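Promer Opens Its Hand Care Program for Two-Armed Kitchen Robots to Outside Owners

ALNESS, Mar 26, 2019 - Promer is pleased to announce that its hand care and setup program, which has been looking after the company's own two-armed kitchen robots for quite a while now, will be open to outside owners beginning in April.

Anyone who has lived with one of these machines knows that the hands do most of the work and get most of the wear. A finger that closes a hair too late will bruise soft fruit, and a thumb that has drifted will catch on a dish rack. The new program covers both hands, both wrists and the cables that run up the arms, with a full check after every 400 hours of running time.

"We used to wait for something to go wrong, and I'm a little embarrassed to say how long we kept that up," said Armelle Picard, who leads service at Promer. "Now we open the hand, clean the joints, check the tension in each finger and close it up again, and the whole visit takes 70 minutes if the coffee is decent."

After each service the arms are set up again on a simulated kitchen counter before the real ones are allowed to move. The technician brings the hands up to their starting pose, fingers straight, and then works through reaches toward racks, boards and produce, adjusting the wrist offsets along the way. Over 150 of these practice reaches are stored in the setup library, and owners are welcome to send in their own counter layouts to be added.

Piret Vasiliauskas of Grilberg, the workshop that supplies the replacement finger tendons, spent much of the winter with the Promer team getting the tension settings right, and her notes are now part of the printed guide that comes with every service kit.

The program will be offered first through the Alness and Bailly service centers, with 20 places available in the opening round. Owners can sign up at either front desk, and should bring the machine's service log with them.
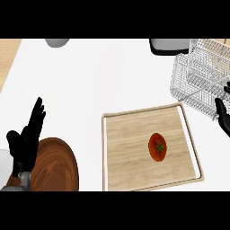

Loaner hands will be available at both centers for owners whose repairs run past a single visit, and the service desks will be glad to talk through the settings with anyone who would like to do the routine cleaning at home.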